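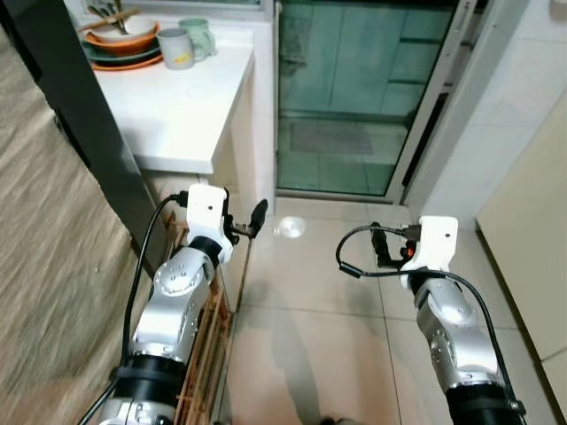

*Photo: Noemí Cervantes / Gandora*

**Gandora opens Hesville kitchen site to visitors**

HESVILLE, May 24, 2019 — Gandora held an open day at its Hesville site, where a two-arm robot is being developed for household work such as clearing counters and moving dishes. Visitors were admitted in small groups, and each session ran 40 minutes.

The machine carries two jointed silver arms, each ending in a white gripper housing with black fingers. It works in a furnished kitchen with a tiled floor. Mugs and stacked dishes stand on a white counter by the glass door, with utensils upright in the top bowl.

Aba Akpalu, who leads the manipulation group, said stacked dishes are a harder case than single items. The gripper has to separate one piece from the piece under it, and the contact point is often hidden from the camera. Mugs are approached from the handle side where the handle can be reached. Otherwise the arm grips the rim.

Glossy floor tile is a second difficulty. Reflections from lamps and windows can be read as objects, and the group now compares two exposures before a floor area is marked clear. Glass doors are entered in the map by hand.

The current software has been in use since January. According to figures handed out at the session, it has been run on 3000 recorded pick attempts, of which 472 were stopped by an operator. Akpalu said most of the stops were for slow or uncertain approach paths and that dropped items made up a smaller share. A full breakdown was not provided.

Arm speed was limited during the open day, and visitors stayed behind a line at the kitchen entrance. Questions from the Wysocka technical college group dealt mainly with cable routing at the wrist and the replacement interval for finger pads. The pads are changed after 32 hours of operation.

A second kitchen, with a narrower passage and different cabinet heights, is being fitted out in Stadevitz. Gandora has not set a date for visits there. Requests from schools and trade groups can be left at the Hesville front desk.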